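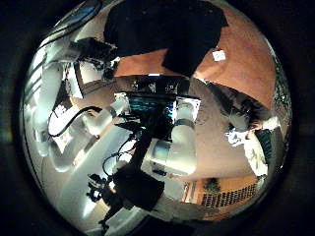 Welura gripper: report on the dropped object fault

1. Background

Our group was given the Welura gripper in the second half of the module. It had been built by an earlier group and was already fitted to the Braso arm in the Echeverría lab. The task was to have it pick up small household objects from a table, move them to a tray and let go of them there. The first part of our work, on teaching the positions, is covered in the interim report. The second part was meant to be about speed, but most of the time went on one fault.

2. What went wrong

In August we started the long test. The plan was 200 picks without stopping, using the same cardboard tube each time. The run stopped at pick 29, when the gripper closed on the tube, lifted it and dropped it on the way to the tray. The arm carried on to the tray, opened the fingers over nothing and went back for the next pick. No error was shown. The program only checks that the finger motor has reached its closed position, and according to the log it had.

We restarted and got a few good picks before it happened again. On the second drop the tube rolled under the arm, and one of us reached in to get it while the program was still running. The arm was at the tray end at the time and nobody was hurt, but the stop button had not been pressed. We reported it as a near miss and did no more work on the arm until the lab had gone through it with us.

3. First checks

We looked at the cables first. The earlier group had written in their notes that the wrist cables pulled tight when the last joint turned, and we assumed the motor was losing its signal for a moment.

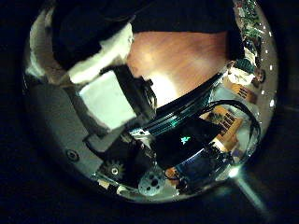

With the power off we moved each cable by hand and checked that every plug was fully in. We then ran the wrist through its full range slowly, with the fingers closed, and logged the motor position. There were no gaps in the log. We swapped the motor cable for the spare from Pasteck anyway, and the next run failed in the same way. This cost us a whole afternoon, and we should have trusted the log.

After that we suspected the finger pads, as a worn pad could let the tube slide. We cleaned them and repeated the test with a rubber-coated tube. It was dropped as well. What helped was watching the fingers from the side during a failed pick. The tube did not slide along the pads. The fingers opened slightly while the motor stayed where it was.

4. Cause

The slip was between the gear and its shaft. The motor turned and held its position, but the gear could move a little on the shaft under load, so the finger gave way while the log still showed it as closed. The screw holding the gear had come loose. It had been fitted without thread lock, and the constant opening and closing had worked it out over time.
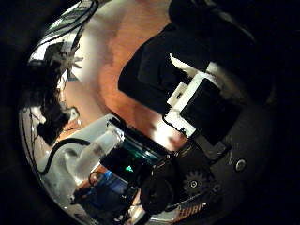 A loose screw should have been the first thing we checked, and we missed it by starting with the wiring. The gear is not hidden inside a cover. It sits on the dark grey plate at the wrist, and the screw is in plain view in the lighter hub at its centre. The small green light on the electronics close by gave us false confidence too, as we took it to mean that the whole hand was working. All it tells you is that the board has power.

5. Repair and repeat test

We took the screw out, cleaned the thread, applied thread lock and left it overnight. We also drew a paint line across the gear and the shaft, so any slip can be seen without tools.

We repeated the test in 2 runs. The first reached 200 picks with no drops. We let the second go on until the lab closed, and it finished at 322, also with no drops. The paint line had not moved after either run.

6. Changes to the procedure

The stop button must be pressed before anyone reaches past the tape on the table, even if the arm is at the far end. One person stands at the button during every run and does nothing else.

The paint line is checked at the start of each session and the result is written in the lab book.

The program still cannot tell whether it is holding anything. We wanted to add a check on the motor current after lifting, but there was no time left to test it properly, so it is not in the version we handed over. The next group should do this before making the arm any faster.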